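Cables, carpet and a ribbed table: fitting out the Warnerby assembly room

Posted 9/13/20

When Zelldale took over the upstairs floor of its Warnerby building in June, the electrical drawings showed one double outlet per wall and nothing in the floor. The room had been laid out for desks. It now holds metal worktables set well away from the walls, and most of what runs to them crosses open floor.

The facilities lead who did the fit-out is direct about the order in which things happened. "The tables came first, then the equipment, then the power. You'd normally draw the power before you order a table. We had a delivery date and no electrician."

The tables were supplied by Kourkoulas and have a ribbed metal top with an aluminum rail along the border. The ribs were the reason for choosing them. A flat top has to be drilled wherever a plate is to be fastened, and the lead had no wish to drill. "Each job gets its own fixture plate. The plate goes down on the ribs, the work is done on the plate, and the table underneath stays as delivered. If a plate is wrong you remake the plate."

Levelling took longer than expected. The floor under the carpet is out by 5 millimetres over the length of the room, and the feet were packed twice before the tops would hold a reading. "Carpet compresses. You set it, you come back two weeks later, and it has moved. I'd have had the carpet up if the lease allowed it."

The lease does not allow it, so the floor remains as it was: grey, fine-textured, hard to sweep. Small debris shows up on it readily. The lead considers that a point in its favour, as a dropped screw can usually be found without moving anything.
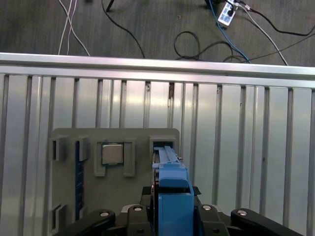 One of the ribbed tables with a fixture plate in place, and the floor cabling behind it.

On the subject of the cabling the lead has fewer good things to say. Power reaches each table by way of a strip on the floor. Data and signal lines come in from the same side. White, grey, blue and black cables cross one another on their way to the table, and the slack is left in loops.

"The colours mean less than people think. Blue was meant to be network and nothing else. Then somebody needs a lead at four in the afternoon and takes what's in the drawer." A labelling scheme was written and tried at 2 tables. Paper flags came off when the cables were dragged across the carpet. Wraparound labels from Esetti have lasted better, provided they are put on close to the plug.

Would a cable tray solve it? "It would solve the floor. It wouldn't solve the slack. A tray under the rail gives you 40 millimetres of depth, and a thick supply cable won't take a 90 degree turn into that without standing proud. You need to bring it in on a long bend, and then you've lost the room behind the table anyway."

The preferred option is a drop from the ceiling at each position, with the strip moved off the floor and fixed to the table frame. Zelldale has a quote for the work but has not set a date. In the meantime the rule is that cables stay behind the rear rail – never across the top – and the walking side of each table is kept clear.

Asked what should be settled first in a similar room, the lead named the length of the supply leads. "Measure from the outlet to the table, along the floor, the way the cable will really go. Then order that. Everything looped up behind those tables is length I didn't need."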